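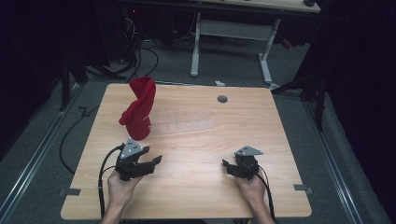

Page 109

Jutell Hand-Held Gripper Station: Set-up Guide
Section 7. Open days and visitor demonstrations

Last updated: September

Use this section when the station is shown to visitors. For normal recording, see Section 4.

1. Set out the table before the doors open. Put the soft item towards the left and leave the middle clear.

2. Check that each cable runs down beside the forearm and over the near edge of the table.

3. Pick up both grippers and hold them facing each other, fingers open, touching nothing. Wait for the ready tone.

4. Fold the soft item slowly. Keep the grey plates uncovered by sleeves or fabric.

5. Return to the start position and let the visitor try. Allow 400 seconds per turn.

Note: Clear plastic pieces are hard to see against pale wood. Point them out to the visitor first.

Caution: Keep visitors outside the floor rails. Cables on the carpet are a trip hazard.

Caution: Do not lift a gripper by its cable.

If the tone does not sound, enter code 1681 on the Vedeo panel and repeat step 3.

Related items
Section 4: Recording a session
Section 8: Packing for transport
Sinidthorpe site: visitor sign-in sheet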